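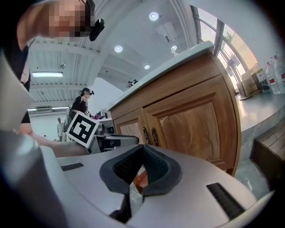

FOR IMMEDIATE RELEASE

Surkitz opens shared workroom in Greltville, desks available now

GRELTVILLE, November 20, 2022 — Surkitz has opened its second shared workroom, on the upper floor of the Odier building. One big open room, 386 square meters, desks by the day or by the month. Doors are open and the first members have moved in.

The fit-out was done in 10 weeks by Ahmadpour, the local firm that also did the stairs and the entry downstairs. The ribbed white ceiling and the long white beam stayed. Walls painted white to match. Most of the budget went into lighting, wiring and heating, and the rest into furniture.

"We had a floor plan with a lot of little rooms on it and we threw it out," said Niloufar Vahidi, who runs the Greltville site for Surkitz. "People wanted space to stand up and walk around with their stuff. So that's what we built."

Furniture is plain and easy to move. White desks on black metal frames. Office chairs in a couple of styles, mesh back or tall back, take whichever one suits you. White open shelving goes up on the wall so the floor underneath can be used, and each member gets a compartment. Drinking water comes in big jugs and is included in the price, as is heating.
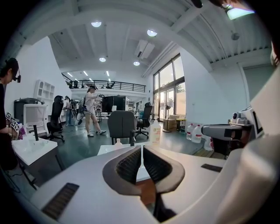

Photo: Mahnaz Kermani for Surkitz. Free for editorial use with credit.

Members can rearrange the desks during the day, they just have to go back before closing. Tall items are fine under the beam but please check with the desk first. Monitors can stay overnight.

The room takes up to 30 people at a time. Groups who need the whole floor can book it for a half day or longer — evenings are going fast, mornings still mostly open thru the end of November.

"Our old place was a corridor with a table in it," said Nasrin Jalali, one of the first to sign up. "I wanted a decent chair and a shelf. Got both."

Still to come: coat hooks, a second printer table, and better signs on the stairs. The elevator is working but slow.

Visits by appointment, no charge. Editors who would like to see the room or need larger photos should contact Arne Stüber in the Surkitz press office. Interviews with Ahmadpour can be aranged on request.

About Surkitz
Surkitz rents and furnishes shared workrooms. 2 locations, Greltville being the larger.

###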